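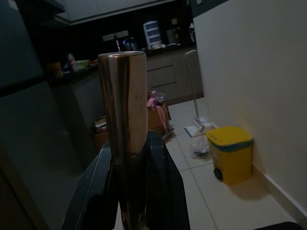 Embla Lunde bought her first apartment in Mokberg at the age of 61. Before this she rented all her life, and she says she never felt poor because of it.

"People asked me when I will finally settle down," she tells me. "But I was settled. I only had a different name on the papers."

She moved out of her old place in Erkley in April, after the rent went up for the second time in four years. The new home is small and the kitchen gets little sun. She likes it anyway. What surprised her most was the meetings of the owners, which can last up to 5 hours.

"We talked one whole evening about the color of the stairs," she says. "I wanted to go home, but I was already home."

I ask if she would advise younger people to buy. She thinks for a long time.

"I would tell them to first live in the street for one winter, as a tenant. Listen to the neighbors. Then ask the bank."

Her next plan is to replace the windows, and she is waiting for a second offer.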